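From: Gwawr Powell
To: women-in-work list
Date: January 27, 2022
Subject: Re: Childcare costs and the returners' survey

Hello all,

Thanks to Efa for sending the draft round. I've read it twice now and have a few points, mostly on section 6. Her message is quoted in part so that those who joined this month can follow.

Efa Phillips wrote:
> We had 112 replies to the returners' survey in Irkton. The question on
> hours was answered by nearly everyone, the one on pay by far fewer.
> My feeling is that we should lead with hours and leave pay for a
> second paper. Does anyone object? Stepan has the tables if you want
> to check them before the meeting.

I don't object to leading with hours, but I would not drop pay altogether. The women who did answer it gave us a lot. Several had gone back to the same employer at a lower grade, and two of them named the grade. That kind of detail is hard to get, and if we hold it over to a second paper it may sit in a folder until the figures are stale.

My suggestion is one short page on pay, with a plain note of how many replies it rests on. Catherine Moncrieff did this in the Flovholm report and it read perfectly well. Readers can judge for themselves how much weight to put on it.

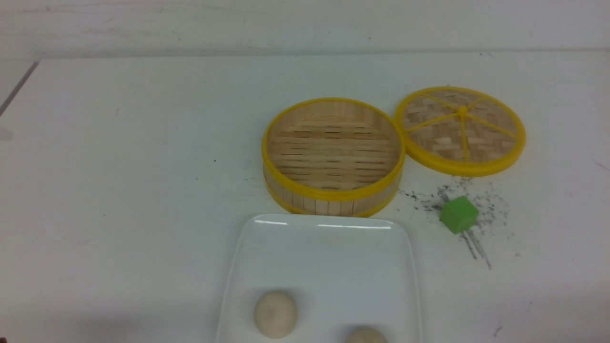 On childcare, the draft says that cost is the main barrier. I think the replies say something slightly different. Cost comes up often, but so does the gap between the end of the nursery day and the end of a shift. A mother who finishes at six and has to collect at half past five has a problem that a cheaper place would not solve. I would like the two kept apart in the text — at the moment they are both under "affordability".

A smaller thing: the table on page 9 adds up to more than 100 per cent. I assume people could tick more than one box, but it needs saying underneath. Stepan, could you check? The same table has a column headed "other" which is larger than two of the named ones, so it may be worth going back to the written answers and splitting it.

Nerys Pritchard asked me off list whether we are comparing with the October figures from the first round. I had taken it that we were, but the draft doesn't mention them. If the wording of the hours question changed between rounds, we should say so and leave the comparison out.

I can redraft the childcare paragraphs if nobody else has started on them. Efa, please send me the version with your notes in, as the one I have is the clean copy.

Regards,
Gwawr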